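Chapter 4
Sound Before Picture

Most beginners judge a film by what it looks like. This chapter asks you to start with what it sounds like. By the end you should be able to write a sound log for a short film and explain how offscreen sound changes the meaning of a shot.

We will use Koletti, a short drama directed by Nokuthula Oosthuizen. Two sisters share a kitchen and hardly speak. Most of what we learn about them comes through the wall.
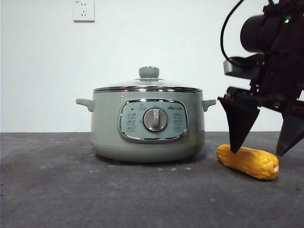 Sound whose source belongs to the world of the story is called diegetic. A radio in the next room is diegetic even when the radio is never shown. Music added for the audience alone is nondiegetic. Karabo Steyn, who mixed the film, used none of it until the last 30 seconds.

Before reading on, watch the opening once with the screen covered. Write down each sound and where you think it comes from.

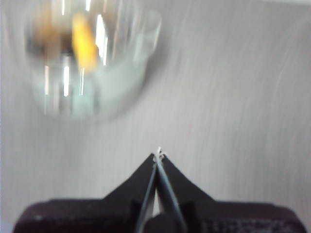 Then watch it again with the picture and mark the entries you would change. Keep both versions of the log. You will need them for Section 4.2, which compares Koletti with Greer Dalgleish's documentary Clivell.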